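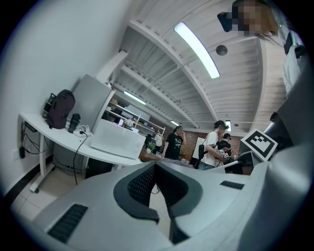

I've been packing and sorting at Vasto since 2007, and for most of that time "automation" meant a faster conveyor and a new sign telling us not to lean on it. So when Tobias Brannigan asked me to write the notes for the Cadwood set, I said sure, as long as I could write them the way I talk! The recordings come from hand-held grippers: you carry one through an ordinary job and the arm learns from what you did. The square black-and-white marker on the side of the gripper tells the software where the tool is, and the little marker cubes the guy in the black cap is holding do the same sort of job for loose items. Keep both clean, please (tape residue is murder on tracking).

What's in it

319 recordings from 2 rooms, all done by people who work here. Faces are pixelated before anything leaves the building. Almost 195 of the recordings are sorting and the rest are packing.

What changed for us

The night sort went to the arms in December. I was moved to demonstrating, which pays a bit better and is kinder to my back, but I miss the chatter on the line. Esposito crew members got the same offer and a few said no. I get that.

Known problems

My left-handed recordings are slow. Some early files have the wrong room label, so check before you train on them.

Using it

Fine for research inside Fultell projects. Anything else, ask Tobias first, and tell him which files you want.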